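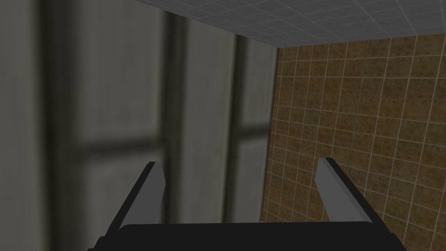
A two-fingered gripper in a computer rendering.

Rhea Ocampo Is Ready for the Big Part

By Carla Matar
1 June 2018

If you watched Skuldale all the way through, you already know the moment people bring up when they talk about Rhea Ocampo. Second season, the kitchen, her character reading a letter from the brother she has given up on. She gets to the end, folds it back up and asks if anyone wants eggs. The line got her stopped in grocery stores for months, and she still loves hearing it shouted across a parking lot.

"I'll take eggs," she says. "People could be yelling much worse things at me!"

Ocampo, 29, grew up in Taston, a river town with one movie theater and a high school drama club that met in the band room. Her father drove a bread truck and her mother did the books for a dentist. There was no acting in the family unless you count her grandmother, who could do every voice on the radio and frequently did, at the dinner table, until someone begged her to stop.

Her first paid job was in a regional production of The Flimen Sisters, where she played a maid with two lines and understudied the youngest sister. She went on for the bigger part 10 times that summer, and one of those nights the casting director Fidel Gallardo happened to be in the house visiting a cousin in the orchestra. He wrote her name on his program and then lost the program.

"I remembered the walk," Gallardo says. "She crossed the stage with a tray and I completely stopped listening to the lead. It took me until the next spring to find out who she was."

What followed was the usual scatter of small roles: a nurse, a bank teller, a nurse again, the girlfriend of a man who dies before the opening credits. She is cheerful about all of it and remembers the names of the crew on each one. The bank teller had a full scene written for her, and most of it went in the edit, but you can still catch the great little eye roll she gives the vault manager.

Then came Skuldale. The part of Ines was meant to last a few episodes. Creator Ngozi Okoro had planned for her to leave on a bus and never be mentioned again, and the bus scene was even shot.

"I watched the dailies and called the writers' room that night," Okoro says. "I told them we had to get her off the bus."

So Ines got off the bus, and stayed for the rest of the run. If you go back now (and you should, it holds up beautifully) you can see Ocampo getting bolder week by week, letting silences run a beat longer and playing jokes as if she didn't know they were jokes.

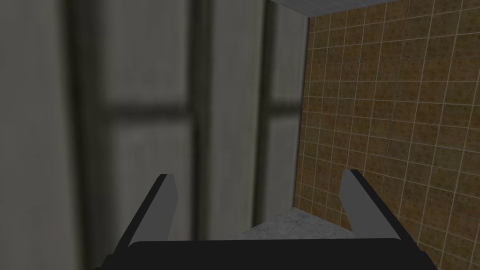
What is Rhea Ocampo's next movie?
Her next movie is Khalaf, a family drama directed by Emerson Camargo, which opens in August.

Khalaf is her first lead, and it is a big one. She plays Dina Khalaf, who comes home to run her late father's tire shop and finds that her sisters have already promised it to somebody else. Camargo saw over 325 audition tapes for the role, and says hers was the only one with the sound of a dryer running in the background.

"She'd taped it in her aunt's laundry room," he says. "She used it, too. She kept raising her voice over the thing, and that became how Dina talks in the shop."

I saw an early cut, and Ocampo is wonderful in it. She's funny in the scenes with the sisters, and there is a long, furious phone call in the middle that she plays almost entirely with her back to us. I wanted to applaud and I was alone in a screening room.

She learned to change a tire for the movie and now does it for friends, whether or not they have a flat. After Khalaf she goes back to the stage for a short run in Taston, at the same theater where she carried the tray. She has asked for her old dressing room, the one with the window that won't close.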